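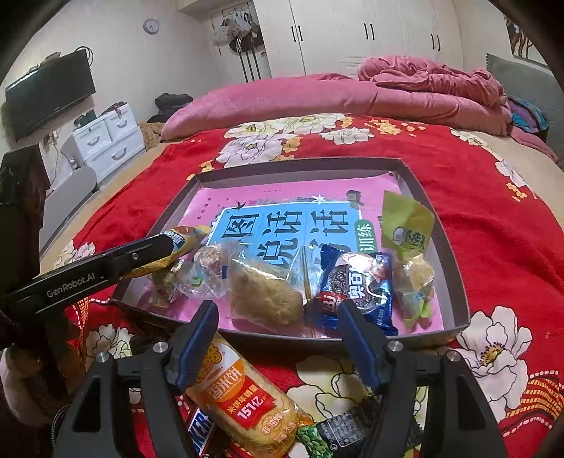
Individually wrapped snacks are harder to store than most dry food, according to the storage consultant who runs the household program at Arau, a firm that plans closets and pantries for small apartments. The packets are light, they differ in size, and a mixed purchase seldom fits any container made for a single product. Her method starts on a flat surface, usually a table or a bed, with one shallow tray. A gray cardboard box lid on a flowered bedspread is enough, with a printed booklet laid in the bottom as a liner. A yellow rice-cracker bar, a bagged cake, a pastry in a clear packet and a blue packet of dark cookies can share it in a single layer, and every one of them can be seen from above.

"The single layer is the part people give up first," she said. "They see that the tray has sides and they fill it to the top of the sides. Then it is a bin, and a bin has to be dug through."

We spoke with her in January, after Arau finished a review of how its customers keep packaged food outside the kitchen. The review covered 1208 apartments. In many of them the kitchen had one wall cabinet or none to spare, and snacks were kept in the bedroom, in a wardrobe or in drawer units under the television. She has no objection to that on principle. Her conditions are that the food stays sealed, that it is off the floor, and that it is sorted before it is put away.

Sorting, in her procedure, takes 10 minutes for an ordinary household supply. Everything is taken out and put down next to the tray. Items go in by how easily they are damaged, and flavor or brand plays no part at this stage. Soft cakes go in first and take the middle of the tray, where nothing pushes on them from the edge. Long, stiff items such as cracker bars go along the sides or on the diagonal if they are longer than the short side. Small candies fill the corners.

Asked why soft items go in the middle, she described a test that her group ran on three kinds of tray: a rigid plastic drawer insert, a woven basket and a cardboard lid. "We loaded each one the same way and put it in and out of a drawer. Damage was at the walls in all of them. A packet against a wall has nowhere to move when its neighbor slides. In the middle it can shift a little. Cake does not need much force to crumble, and a crumbly one will break up inside a good bag with no mark on the outside."

The basket did worst in that test. Its sides had a texture that caught the crimped ends of the packets. She does not recommend baskets for anything with a sealed fin along the back or ends, a description that covers nearly all wrapped cakes and crackers.

Cardboard lids did better than she had expected. They are shallow, they cost nothing, and a low wall makes it difficult to overload them without noticing. Their weak point is the bottom. A lid that was made to sit on top of a box was never meant to carry weight by itself, and it bows when picked up by the two short ends. A liner helps. "A magazine, a workbook, a piece of card cut to size. Anything flat that reaches close to all four sides. It spreads the load, and it comes out easily when there are crumbs. If it is printed, fine. I would avoid anything that sheds ink, even with sealed food, and I would not put an unwrapped item on it at all."

She was asked whether the color of the liner makes a difference. It does, in her account, but only in a narrow way. A pale green candy wrapper shows up well on pink and poorly on green. Clear packaging is the real problem, as it takes on the look of whatever is under it. On a busy printed page, a clear packet with something light brown in it can be overlooked for weeks. She turns the liner to its plainest side where there is a choice.

A second topic was what to do with items left over after the tray is full. Arau's written instructions call this the remainder, and they give it more space than the tray. The usual mistake is to press the last few bars in on top. Her rule is that the remainder stays outside, next to the near edge, until a decision has been made on each piece. There are three possible decisions: it replaces something in the tray, it goes into a second tray, or it is put where it will be eaten soon. Dark, narrow wrappers are dealt with first, while the light is good, as they are the easiest to lose in the folds of a bedspread.

"A bed is a fair work surface," she said. "It is at a good height for sitting and it is large. It has two faults. It is soft, so the tray tilts toward whoever is leaning on it, and it is patterned more often than a table is. On large flowers in red and pink and white, a packet with yellow on it can blend with a blossom. I ask people to move the blanket and the pillow to the far end before they start, and to run a hand over the cover when they finish."

Arau's figures on where trays end up are less tidy. The company has supplied almost 3000 drawer inserts through a distributor, Pirel, and it asked buyers to report what they used them for. Snacks came behind socks and charging cables. Among those who did use them for food, the most common location was a two-drawer unit, with the upper drawer chosen over the lower. She considers that correct for adults. For households with small children she moves candy up and leaves crackers low, and she would keep neither in a drawer directly below equipment that gives off heat. A television mounted on the wall with a clear gap above the cabinet is not a concern to her. A set-top box sitting on the cabinet is.

Wardrobes are her second choice. Tall ones with full-height doors offer a lot of volume, but the shelves are deep, and a shallow tray pushed to the back of a deep shelf is out of use. Her advice is to put the tray at the front and store spare bedding behind it. Scented products such as mothballs and fabric sachets should be kept in a separate section. Thin plastic film does not stop odors reliably, and rice products pick them up.

The conversation turned to dates. Most snack packets carry a date somewhere on the back seal, printed faintly, and reading it means picking up the packet and flattening the seam. The consultant does this once, when the item goes into the tray, and then places the packet so that the earliest dates are nearest the front of the drawer. She has tried dot stickers and dropped them. Fevano, a label maker, sent her a set in four colors for a trial, and after several weeks the color code had been forgotten by everyone in the test households, including the people who wrote it down.

Gift assortments need separate handling. She gave the example of Khúc, a small shop whose mixed boxes are packed in tight rows with the largest item as a wedge. Once the wedge is removed the rows collapse. Her instruction is to unpack such a box completely on the first day and treat its lid as the tray, with the base kept for the remainder. The lid and the base of one box have nearly the same footprint, so they can share a drawer if it is deep enough to stack them. The lid goes on top.

On cleaning, her requirements are modest. The liner is lifted out and shaken over a sink when crumbs are visible. A cardboard tray with a grease mark is thrown away. Plastic inserts are washed and left to dry fully before anything goes back in.

She is now revising the sorting sheet that Arau gives to customers. The current version has ten steps, and she expects to remove the one on stickers and merge the two on liners. The step on the single layer will be moved to the top of the page.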